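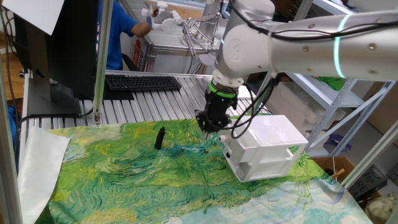

Slide 1. Arm, gripper and container on the printed cloth, operator's station behind.

Speaker notes: What the replay tool taught us about our own control stack
2025-11-27
Keep to 25 minutes, leave the rest for questions.

Opening
Leave slide 1 up while people sit down. Say what the talk covers: the software between the operator's controller and the arm, the log it writes, and the replay tool we built on top of that log. Hardware questions can wait till the end. The learning side is a separate talk.
The stack has three parts and the names come up all the way through, so say them slowly. Ostach is the control process. Evix is the logger. Molstead is the replay and inspection tool. Lozano is the old planner, which we still run for resets.

Slide 2. Where the time goes
Point at the operator's arm in the background of slide 1 if it helps (go back one). Their controller is on one side of the network hop and the gripper is on the other. Everything on this slide happens between those two.
Controller joint angles are read, filtered, mapped to the follower's joint limits, checked for collision with the table plane, then sent. Camera frames come in on their own clock.
The mistake we made early was to stamp everything on arrival at the logger. When the logger was busy compressing frames, joint readings queued up behind them and got late stamps. On plots the arm seemed to move before it was told to.
Fix: stamp at the source, carry the stamp through, and have Evix record both times. Costs a few bytes a message.

Slide 3. The episode count
We had 3000 episodes recorded by the end of May. After re-checking the stamps we kept 2791. The others had gaps in the joint stream or a camera that had stalled without raising an error.
Someone will ask if they could have been repaired. We tried interpolating across the gaps. It's fine in free space and bad near contact, and the gaps tended to be near contact, when the operator was working hardest and the message rate was highest.

Slide 4. Table plane check
Go back to slide 1 again if asked how low the gripper works. The fingers are just over the cloth there, right by the edge of the container. At that height the collision check matters a great deal.
Old behaviour: if a target went below the plane, Ostach dropped the message. The arm stopped, the operator pushed further, and when a legal target finally arrived the arm jumped to it.
New behaviour: project the target onto the plane and limit the velocity. Operators say it feels like sliding on a surface. The flag for a projected target goes into the log so training can mask those steps out if it wants to.
Mention that the plane is fitted at start-up, and again if the cloth is changed. Fabric thickness and folds are enough to matter with the margin we use.

Slide 5. Perception
Short slide. Don't get stuck.
The printed cloths are hard on the segmenter. Brushstrokes in greens and yellows give it edges everywhere, and small dark objects did better than we expected while white ones on the pale part of the print did worse. We stopped tuning thresholds per cloth and now fit a background model from a few empty frames when the cloth goes down.
Shadows are still a problem. The container's shadow gets attached to the container in some views and the box comes out too wide. Open issue, and I'd like to hear from anyone who has dealt with it.

Slide 6. Molstead
Play the screen recording. 600 frames, runs itself, talk over it.
Top strip is commanded joints, second strip is measured, third is gripper opening. Drag the cursor and all camera views follow. Red ticks are projected targets from slide 4.
What people use most is the diff view: same episode, two versions of Ostach, run against the logged controller input. It found 9 regressions before they got to a real arm. Most were in the filter. One was a sign error in the wrist mapping that only showed up past a certain elbow angle.
It does not simulate contact. Say this twice. A clean diff tells you the commands match and nothing about what the object would have done.

Slide 7. Lozano and resets
We keep the old planner for getting home between episodes. It's slow and predictable. It doesn't know about the cables, so we gave it a joint range for the wrist that keeps the loops from winding up, and left it at that.

Slide 8. What's next
Stamp audit as part of every build.
Shadow handling in the segmenter.
Letting operators tag an episode as bad from the controller, without going to the keyboard.

Questions. If none come, ask who else logs both send and receive times.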